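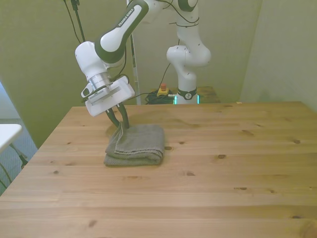 Bookshelf tips I tried so you don't have to

I own 477 books and a small apartment, so people send me advice. Most of it I don't trust. I spent June testing what I could.

Baking soda for musty paperbacks. Everyone swears by it. I shut a smelly mystery in a plastic tub with an open bowl of the stuff and left it for 3 weeks. It smelled like a slightly less smelly mystery. A second one that I just stood open on a dry shelf came out the same, so save your baking soda for muffins.

Dryer sheets between the pages. No. The perfume stays for good and I'd worry about what else rubs off on the paper.

Freezing for bugs. Matilde Figueiredo at my book group does this with every thrift store find, sealed in a zip bag. I can't say it doesn't work, but I've never had bugs and I've never frozen a book. If you try it, let the bag come back to room temperature before you open it.

Sticker residue. Peanut butter leaves a grease spot on anything uncoated. A hair dryer on low, then a slow peel, got the price labels off glossy covers. Matte covers were hit or miss and one tore.

Dusting. Hold the book shut and brush away from the spine with a soft, dry paintbrush. I was told to buy a special one for this. The cheap one from the hardware store did 70 books in an evening and is still fine.

Shelving by color. Pretty, I suppose. Try finding book two of a series.

Packing shelves tight "so they support each other." Pull one out by the top of the spine and see how long that spine lasts. Leave enough room to get your fingers around the sides.

Next I'm trying the cornstarch trick for oily stains, on a book I didn't like.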